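Search the forum
Go

How do you lay out a poker chip case so setup isn't a pain?

Tomomi Minami
434 views

Got a secondhand chip case off Cimby last month, black one, four long rows inside. Came with a mix of colors, one row still in the plastic. I keep dumping everything back in wherever it fits after game night and then next time I'm picking through it for twenty minutes while people eat all the chips (the other kind). My husband says one color per row, done. But I don't have four even colors, some of them are half a row. So do you mix? Leave gaps? And do I unwrap the row that's still wrapped or leave it?
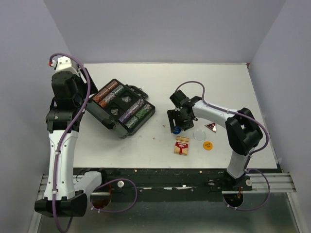 Case open, orange-brown ones still in the film

Purple I want as the big value because we have fewer of those I think. Not set on it. Usually six of us, cheap game, nobody's losing rent money. Any sytem that works is fine.

2 people have this question too

Joscha Wiegand
Mixed rows are fine, just don't mix them randomly. Two colors per row, one from each end, meet in the middle. Put a divider where they meet — I cut mine out of a cereal box, takes two minutes. Same order every time.

The wrapped ones, leave them wrapped till you need them. Rebuys, or a night when extra people show up. If your six never run out then you've got a spare row and less to put away.

For values go by how many you have. Most common color = smallest. Count once, write it on a card, tape it inside the lid. I did this with a 3000 chip on top for tournaments and it's way too much for a cheap game, don't bother.

Also sort BEFORE people leave. Everyone stacks their own by color when they cash out, then you're just dropping stacks in the rows. Changed my life lol

29 helpful

pornen_pete
just buy a bigger case

0 helpful

Clakitz
Agree w/ the cash out thing. Disagree on the wrapped row, I'd open it. Film slides around and tears anyway and then you have loose chips plus garbage in the case. If a row isn't full stuff a folded washcloth in the end so they don't tip when you carry it. Mine went all over the garage stairs once, still missing a few.

Purple for high is good, easy to tell apart from orange accross the table. Watch the pale green and gray tho, in bad light people mix those up. I'd give those two the same value or only use one of them.

11 helpful

Share 2
Comments 3

Related
Cleaning sticky poker chips without ruining them
How many chips per player for a six person game?
Ongart folding card table, wobbly leg fix
Case latch won't stay shut
Where to store board games in a small apartment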